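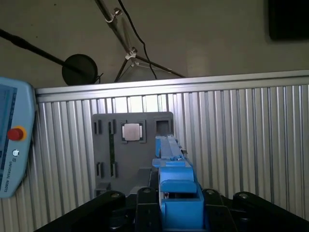 Que el colchón hay que cambiarlo a los siete años, me dijo la dependienta de Zimum, y que el mío, con trece, ya no era un colchón sino una imprudencia. Le pregunté de dónde salía la cifra. De los estudios, contestó. Pedí ver alguno y me trajo un folleto de la propia tienda, en papel satinado, con una espalda dibujada en rojo.

Llevo desde marzo buscando el origen de esos siete años. He leído folletos de cuatro cadenas, he escrito a dos fabricantes y he dormido, por cuenta de esta revista, en tres modelos distintos. En Drarnau, la marca de gama alta, me remitieron a su «laboratorio del descanso», que respondió con un correo muy amable sobre la importancia del descanso. Insistí. El segundo correo incluía un código de descuento.

El negocio tiene una dificultad evidente: un colchón decente dura mucho y se compra pocas veces. Para vender más hay que acortarle la vida o subirle el precio, y el sector se ha aplicado a las dos cosas. El Lindsay, superventas de Drarnau, cuesta 3.000 euros en la medida de matrimonio. Con la funda de fibra «termoactiva» y el canapé a juego se pone en 4.000. Qué activa exactamente la funda es algo que tampoco conseguí averiguar. La etiqueta dice poliéster.

Dormí en el Lindsay trece noches. Es cómodo, no voy a negarlo. También lo era la cama del hostal de Soria donde pasé las vacaciones, y allí nadie me habló de zonas de presión. El modelo presume de siete, cada una con su firmeza, repartidas desde la nuca hasta los talones. Están pensadas para un cuerpo que se tumba boca arriba, centrado y quieto. Yo amanezco en diagonal.

Después probé el Hinon, que llega enrollado en una caja y se vende solo por internet. Olió a pintura durante tres días. La publicidad promete cien noches de prueba con devolución gratuita, aunque la letra pequeña exige conservar el embalaje original, y quien haya visto expandirse uno de estos bloques de espuma sabe lo que vale esa promesa.

¿Cuándo hay que cambiarlo, entonces? Si se hunde, si los muelles se notan, si uno duerme mejor en cualquier otra parte. Son criterios pobres, sin gráfico y sin laboratorio, pero los puede comprobar cualquiera en su casa con la sábana quitada y una regla larga. El mío tiene una leve hondonada en el lado izquierdo. Le he dado la vuelta y de momento se queda.

En julio volvieron a escribirme de Zimum. La campaña de verano recomienda renovar también la almohada, cada dos años.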